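# About Plodstead

Plodstead is a shared workshop where people build robots in the evenings, at their own pace and mostly out of their own pockets. We started with one bench, a borrowed soldering iron and five people who'd each been told at home to get the motors off the kitchen table. There are more of us now, and the benches have multiplied too!

The big build at the moment is Savum, our two-armed tabletop robot. The idea is simple enough to explain to anyone's gran: put ordinary household things in front of it and have it pick them up, pass them from one hand to the other and set them down again. Doing it is much harder (and a lot more fun) than we expected. A soft toy squashes, a bottle rolls, a snack packet crumples, and each one has taught us something about how hard to squeeze. 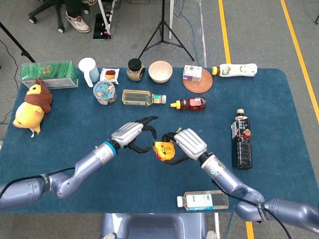
*Savum at the blue mat, right gripper holding, left gripper open.*

We keep a log of every pick we try, good or bad, and it passed 3,000 this September. Bethel Tufa looks after the log and also wrote most of the code that keeps the two arms from bumping into each other. She's happy to go through it with anybody who asks, and if you've never written a line of code she'll start from there. The other half of the work is cables, brackets and finding out which screw has worked its way loose, so there's plenty to do for people who would sooner hold a spanner.

Our second project, Rotavik, is a small turntable for photographing parts from all sides. It's had 5 versions so far and the current one hardly wobbles. The drawings for it are in the blue folder by the door, and you're welcome to copy them and build your own.

We're at Unit 314, Alemayehu Yard, up the ramp and through the green door. New faces are very welcome, whether you've got a half-built robot of your own or just want to see what's going on. Come and say hello, have a go at the controls, and bring something from your kitchen cupboard for Savum to try (nothing too precious, please).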